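DRINDEN FAMILY SHELTER
Walk-through checklist, health and safety, with comments
Date: May 8, 2018
Done by: Maribel Huanca
Site: former hotel, Gundholm Road, short-stay housing for asylum families
Capacity on license: 105 persons
Announced visit: No

Marks: OK / FIX / STOP (stop = same day, call me)

1. ENTRANCE AND SIGN-IN

1.1 Visitor log at desk, filled in. OK
1.2 Resident roster matches overnight count. FIX
Two families moved on to relatives last night, still on roster. Fire dept would be looking for people who left. Update when the van leaves, not the next morning.
1.3 Legal aid phone list posted, all languages. FIX
Spanish and Portuguese up. K'iche' and Haitian Creole sheets still in the office printer tray. Tape them up.
1.4 Notice that doors are not locked from inside and residents may leave. OK
Good, big print. Asked three mothers, all three knew it.
1.5 Grievance box. FIX
Box is there, no pencils, no forms. Also it sits right under the desk clerk's nose. Move down the hall by the laundry.

2. FIRE

2.1 Alarm panel normal, no trouble light. OK
2.2 Lukáč service tag current. FIX
Tag says November. Desk says they came since then but no paper. Need the paper, I can't take anybody's word on this.
2.3 Smoke detectors in sleeping rooms. FIX
Tested 14, all sounded but one. Room 9, weak chirp only. Battery changed while I stood there, retested, fine. Do the rest by end of week and send me the list.
2.4 Extinguishers charged, on hooks. OK
2.5 Exit paths clear. STOP
Stroller parking across the east stair door. Six of them plus donated boxes. Moved while I was on site. Needs a real stroller spot, painted lines if you have to, or it will be back by supper.
2.6 Drill, last 90 days, with residents. FIX
Staff drill only. Run one with the families, daytime, tell them first. A lot of these kids have had enough loud noises and men shouting. Use the interpreter.

3. SLEEPING ROOMS

3.1 Room assignment keeps family together. OK
One father and teen son were split from mother for one night, fixed before I came, written up properly.
3.2 Bedding clean, changed between families. OK
3.3 Crib for each child under two. FIX
Short by one. Baby in 6 is sleeping in with mom. She says she prefers it, fine, but the crib has to be offered and it has to be in the building. Safe sleep sheet gone over with her in Spanish.
3.4 Lamps and cords. FIX
General note for all rooms: cords go behind furniture, no cords under bedding, none where a crawler can pull a lamp down.
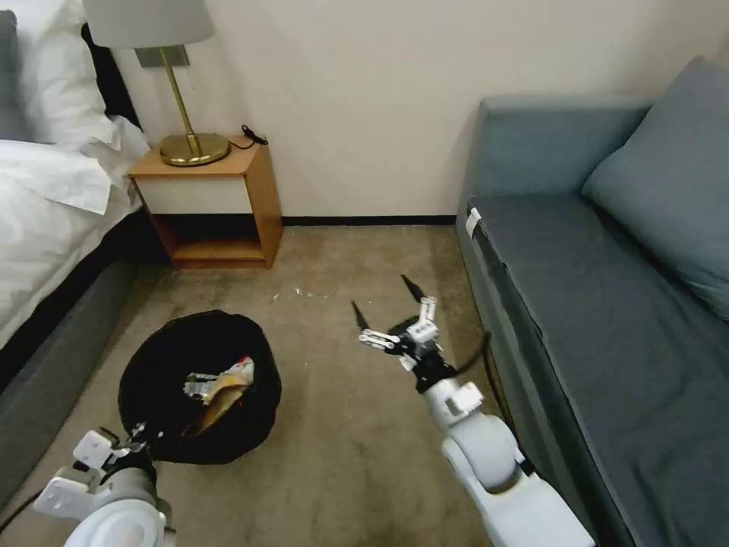
Bed and nightstand, with table lamp.

3.5 Outlet covers. FIX
Hit and miss. Bag of covers in maintenance closet, unopened. Open the bag.
3.6 Window stops, second floor. OK
3.7 Room temp between 68 and 76. OK except 11
11 was 79. Unit was set to heat. Showed the family the remote, there should be a picture card for it since the buttons are all english.
3.8 Heavy furniture anchored. FIX
Dressers done. TV stands not done.

4. CHILD HEALTH

This is the section I care most about this time, see last visits notes on the coughs.

4.1 Intake health screen within 24 hrs, each child. FIX
Pulled ten charts at random. Nine had it. The tenth has a form with name and nothing else. Child was seen this afternoon, no fever, eating.
4.2 Symptoms log kept by shift. FIX
Day shift writes a lot. Night shift writes "ok" down the whole page in the same pen. Not acceptible. If a parent comes to the desk at 2 am about a cough I want time, temp, what was done, who was called.
4.3 Nurse line number posted in every room. OK
4.4 After-hours transport to ER, parents know how to ask. FIX
Half the parents I asked thought they had to wait for the morning nurse. They do not. Say it at intake, say it again on day two.
4.5 Thermometers, working, probe covers in stock. OK
4.6 Meds locked, parents can get own prescriptions. OK
Inhalers stay with the parent, not in the cabinet. Checked, that is how it's being done now.
4.7 Discharge packet includes copy of child's chart. FIX
Missing for one of the two families that left last night. Mail it to the sponsor address. Next clinic will be starting blind otherwise.

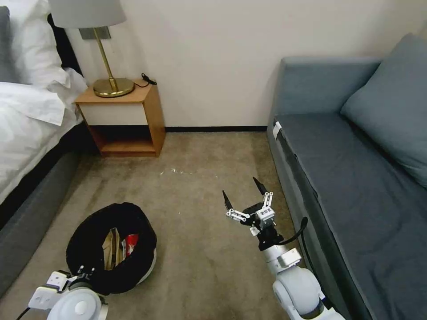 4.8 Sick room kept free for isolation. FIX
Being used for overflow donations, bed is under coats. Clear it by tonight.

5. KITCHEN AND WATER

5.1 Suma delivery log, temps written at door. OK
5.2 Fridge under 41. OK
38 top shelf, 40 bottom
5.3 Formula, unexpired, all types on order list. FIX
Soy kind is out. Two cans in the office for emergency, bring those down.
5.4 Snacks and water outside meal hours. OK
Fruit, crackers. Kids helping themselves, no one being told no.
5.5 Allergy list at serving line. FIX
List is from an older group. Redo every intake day.
5.6 Reserve water tank, 1000 gal, inspected. OK
5.7 Hot water at taps under 120. OK

6. FLOORS, BATHS, COMMON ROOMS

6.1 Bathtub mats. FIX, four missing upstairs
6.2 Trash in rooms emptied daily. OK
Diaper pail in the hall bath needs a lid that closes.
6.3 Floors clear around beds and doors. OK mostly
Told families again about bags by the door, nicely. They keep them packed and close and I understand that. Side wall is fine.

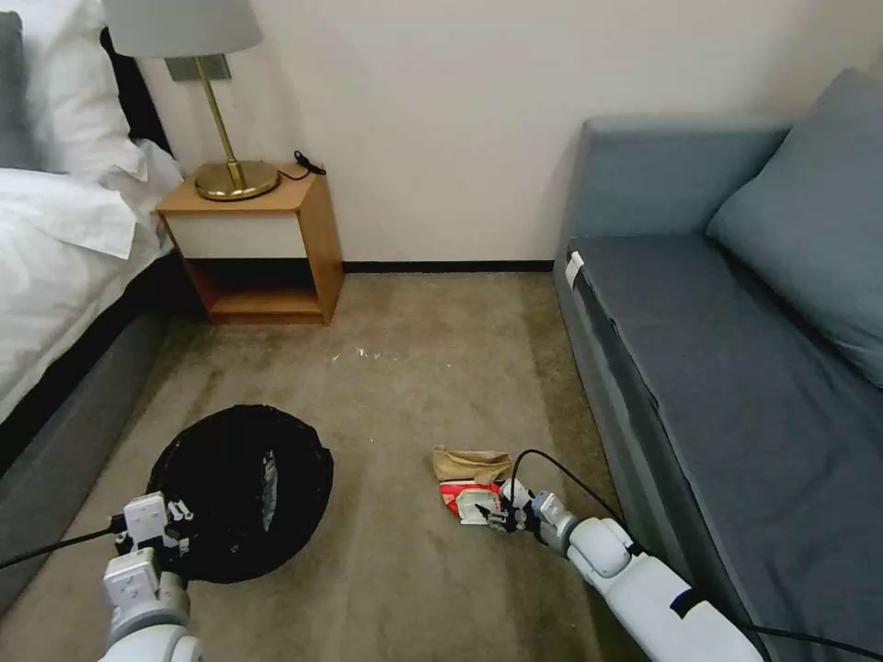

6.4 Carpet cleaning on schedule. FIX
Playroom overdue. Babies are on that floor all day. Invoice from the last one was $575 for the ground floor, so budget for it and don't wait for the quarter.
6.5 Cleaning chemicals locked. STOP
Bleach on open cart, second floor, no staff in sight. Cart locked up while I was there. Second time on this. Third time goes in the letter to the county.
6.6 Playroom toys wiped, log signed. OK

7. STAFF FILES

7.1 Background checks. OK
7.2 CPR and infant CPR. FIX
One night staff lapsed. Same person as the "ok" log. Off nights until renewed.
7.3 Mandated reporter training. OK
7.4 Interpreter line code known by every shift. FIX
Asked evening clerk, he had to look for it and did not find it. On a sticker, on the phone, today.

FOLLOW UP
Both STOP items cleared on site, will recheck. Written answers on all of section 4 to me in five days. Rest in two weeks. Coming back unannounced, could be a night.

M. Huanca
Copy to site manager, copy to county file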